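ホーム 研究室紹介 プロジェクト 報告書一覧 アクセス

2019年6月1日 Nesrin Çetinkaya

衣類たたみ作業のデータ収集手順と安全ルール(中間報告)

先に結論。前の手順書は長すぎて読まれてなかった。64項目あったのを13項目に削った。以下、その経緯と中身。時間がないので箇条書き多め。

1. 背景
Ellinby班では手持ちグリッパで衣類を扱う動作を記録している。場所は実験室とは限らず、普通の住居の寝室や居間も使う。12月の時点ではルールがほぼ口頭。人によってやり方がバラバラで、Drullon側に渡したデータのうち40本が差し戻し。理由は開始姿勢の不統一、私物の写り込み、ファイル名の間違い。特に最後のは恥ずかしい。

2. 参考にした規格
ISO 10218は産業用ロボット向け、ISO 13482は生活支援ロボット向け。どちらも人が手で持つ道具にはそのまま当てはまらない。ただリスクアセスメントの考え方(ISO 12100)は使える。危険源を挙げる→見積もる→減らす、の順。うちで挙げた危険源は、指はさみ、コードに足を引っかける、長時間の手首負担。あと布の下に物が隠れているケース。これはHendrik Shezi が指摘、自分は完全に見落としてた。

3. 作業ルール(抜粋)
・開始前に部屋の使用者から書面で同意をとる。口頭は不可。
・書類、写真、薬の袋など個人がわかる物は片づける。
・衣類のポケットは必ず手で確認。ファスナーは閉める。
・開始時は衣類を広げた状態にする。脚や袖の向きはそろえなくてよいが、記録票に書く。
・下に敷いてある物の柄も記録票に書く。無地に替えない。
・グリッパの開閉確認は布に触れる前。指の間に自分の手を入れない。
・左右の受け渡しは布の上で。体の前で交差させない。
・失敗した試行も消さない。「失敗」と付けて残す。
・手首に違和感が出たら中止、その日は交代。

残り4つはファイル名と保存先の話なので付録に回す。

4. 試行結果
新ルールで123本を記録。差し戻しはまだ返事待ちの分があるので率は出さない。記入漏れで多かったのは敷物の柄。「花柄」だけ書く人と、細かく書きすぎて手が止まる人がいる。選択式にしたほうがいいかも。濃い色の衣類は折り目やふちが見えにくく、どこをつかむかの判断が人によって割れた。Milisariの照明をひとつ足す案が出たが、住居で毎回立てるのは現実的でないと反対もあり、保留。

5. 議論
ルールを減らすのは怖かった。削った項目の多くは「丁寧に扱う」「注意して行う」みたいな確認のしようがない文だったので、実害はないと判断。逆に同意書の項目は文を長くした。撤回したいときの連絡先が前の版には載っておらず、これはまずい。
Hendrikは手首の休憩も時間で区切るべきという意見。自分は本人申告でいいと思っていたが、申告しずらい空気があると言われて反論できなかった。次版で時間を決めて入れる予定。

6. 今後
・記録票の選択式か
・休憩時間の明文化
・Costelloの手順書との用語あわせ(向こうは「把持部」、こっちは「指」。どっちかに統一したい)
・付録の図の差し替え

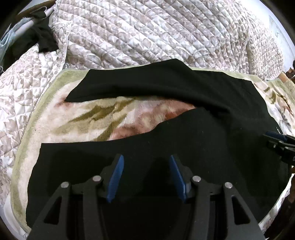
図1 花柄の毛布の上に広げた黒い衣類とグリッパ

お問い合わせ:Ellinby班 報告書担当 | © 2019 Ellinby班 | ページ上部へ戻る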